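# Findero Practice

The **Findero Practice** is a set of working rules for robots that open, service and take apart desktop computers.

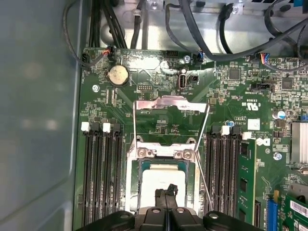 *A gripper over a processor in an open desktop computer, with the socket's load plate raised.*

It covers the whole job from the moment the side panel comes off, but it is best known for its chapter on processor sockets, a surprisingly gripping piece of technical writing for anyone who has ever bent a contact and had to throw out a board. The text is kept by the Tromen workshop and is used by repair shops, recyclers and a few school labs.

## History

Tromen began writing down its rules after moving from hand repair to robot cells. The early notes were a loose pile of tips, many of them about cables. The first public edition is dated Jan 12, 2020, and a shorter second edition came out the following April. Hwang, a maker of test benches, added the section on trial boards, and it remains the part that newcomers are told to read first.

## Main rules

### Power and static

The computer must be unplugged, and the power button held down before any tool enters the case. The robot's tool and the chassis share one ground point. Finger pads that touch a chip must be made of static-safe material, and the pads are checked at the start of each shift.

### Approach

The tool comes down in two stages. It may travel at up to 100 millimeters per second outside the case, but it has to stop above the socket and finish the move at no more than 2 millimeters per second. The stop is a lovely bit of design: it gives the camera a still view and gives the operator a real chance to say no. Loose cables are tied back beforehand, and the path has to clear the raised load plate and the wire lever beside it.

### Handling the processor

- Release the lever and raise the load plate fully before gripping.
- Hold the chip by opposite edges only.
- Lift straight up, with no tilt or twist.
- Never set a chip down on its contact side.
- If the grip slips, open the fingers, back out and call a person.

A retry without a person looking at the socket is not allowed, even when the robot reports a good grip.

### Memory and cards

Slot latches are opened before a module is pulled. Expansion cards come out after the memory, except where a long card blocks the latches. The slot order is written in the job record so that parts can go back where they came from.

## Trials

A new program has to complete 50 lifts in a row on scrap boards before it touches a customer's machine. A changed finger shape resets the count. Any program that reaches 500 lifts is reviewed again, with worn pads replaced first.

## Related rules

The *Akeline Sheet*, a one-page checklist for laptops, borrows the two-stage approach and the ban on blind retries. It leaves out sockets entirely and spends most of its space on battery removal.

## See also

- Electrostatic discharge
- Robot end effector
- CPU socket
- Electronics recycling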